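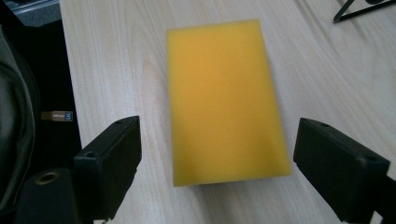

Part 2: Setting Up Your Sponge Spot and Wiping Down the Table

Filed under: Home Care > Table & Kitchen > Guides

OK, so you've got your sponge and your Numon table kit out of the bag. I wrote this part after getting a pile of messages from folks who skipped straight to the polish (please don't!). It's the routine I use on my own table, and it takes me 11 minutes if I'm not chatting on the phone.

1. Clear the table. Everything goes, even the salt shaker you always wipe around.

2. Wet the sponge under warm water and squeeze it hard, 2 times. It should feel damp in your hand and leave no drips when you hold it over the sink.

Note: A brand new sponge can be pretty stiff. Let it soak in a bowl until it goes soft all the way through, then squeeze.

3. Add one small drop of Jugah soap and work it in with your fingers. I used to use way more and spent forever getting the film off.

4. Wipe with the grain, starting at the far edge and coming toward yourself. If the grain curves, just follow the curve as best you can - it doesn't have to be perfect.

5. Go back over any gray scuffs or little streaks. Light pressure, a few passes, then rinse the sponge and look again from a low angle near a window.

CAUTION: Don't use a green scrubber or powder cleanser on a wood top. I dulled a patch on my old table that way and had to look at it for years.

6. Rinse the sponge, wipe one more time with plain water, and dry the table with a soft towel.

7. Set the rack where you want it. I like a wire one, toward the back of the table, far enough from my elbows that I don't knock it off when I'm folding towels or whatever.
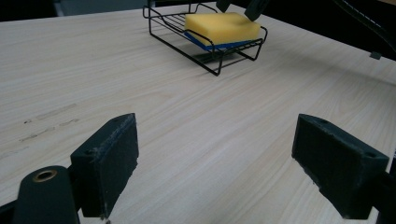 If your rack lives on the wood full time, lift it once a day and dry underneath. A wire rack lets air get at the sponge, but the drips still have to go somewhere, and on my table that was a pale ring I never got out. A saucer under the rack works fine too (mine is from a Cliver set that lost all its cups).

8. Stand the sponge on its long side to dry if it fits that way. Flat is OK, it just takes longer.

Note: Once it smells sour or starts to crumble at the corners, toss it and get a new one.

19 comments | 2 shares

Sign up for our newsletter and get new guides in your inbox. You can unsubscribe at any time.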